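Speaker notes: transfer rumours and how we handle them
Supporters' media evening, Sep 4, 2023

Start with thanks to Imelda for the room. Keep it light, people have come from work.

Opening bit. I got my first rumour wrong in front of 1263 readers. I wrote that Trinidad Dagdag was off to Lakton, medical booked, the lot. She signed a new deal at Canurwood that same night and I had to eat it on the blog the next morning. (Pause, let them laugh.)

So, where do rumours come from? Mostly agents. An agent wants a better contract, so a bigger club suddenly "makes contact". I had seven messages about one left back in January, and I think they all started with the same bloke!
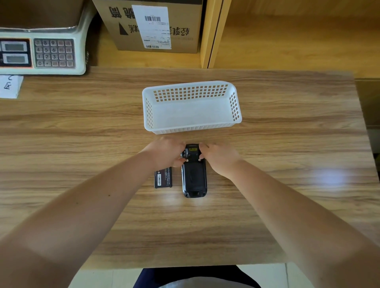 Hands and a black handheld, yellow label on the back

Next, the Maribeth Layug story. Canurwood wanted a fee, Lagman wanted a loan, and every site had her in a different shirt by lunchtime. What we did was ring both clubs and ask one dull question each: has a bid gone in? Lagman said no. Canurwood wouldn't say, and we printed that they wouldn't say. Boring headline, 1030 reads, still proud of it.

Ask the room who they thought she'd join. Give this a minute, don't rush it.

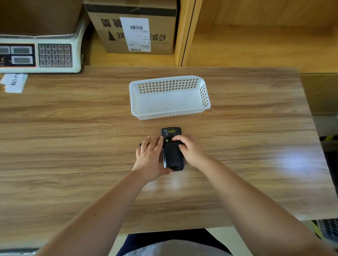
Then there's wording, which I get a bit worked up about. "Interested" can mean a scout bought a pie at the ground. "In talks" should mean two clubs speaking. If I can't tell you which one it is, I leave it out, and Precious will tell you I sulk when she makes me do it.

Deadline day: up to 3 updates an hour on the live page, then stop. Lovely has the log from last time if anyone wants a look.

Questions. If it's quiet, bring up the release clause row, that always gets them going.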